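Baralcombe Technical Institute – Department of Applied Automation
Posted 7 January 2018 by Hubert Schnyder

We use cookies to improve your visit. By staying on this site you accept our cookie policy.

Handout 10: Two-Arm Parts Sorting

Students work in teams of two. Each team will program both arms to move mixed electrical parts between the bins and the center tray. The Wimwood exercise sheet must be completed before bench time is assigned.

Requirements

1. Line the tray with plain white paper. Replace the paper if it is marked.
2. Pick up circuit boards by a firm part of the board or its fittings. Do not pull on a wire to move a part.
3. Treat wired solenoids as a single item. Leads must stay clear of the fingers before the grip closes.
4. Wire bundles are graded separately – a partial pick earns no credit.
5. Keep a log of every attempt, including failed ones.

Teams have 14 bench sessions. Reports follow the Collado format and are due in July. Late reports require written approval from the course office.

Wrist views should be checked against the bench view before a grip is recorded in the log.

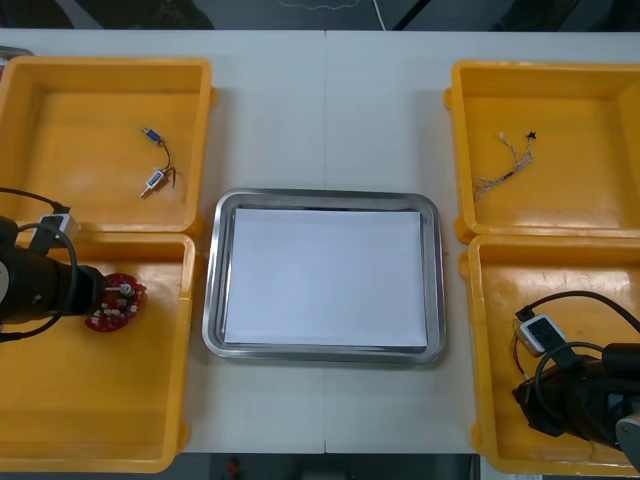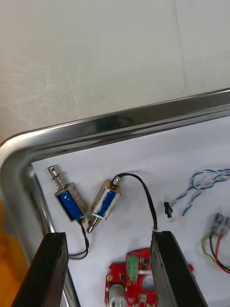 Sorting exercise: bench view with bins and tray (first), wrist view of parts on the tray paper (second).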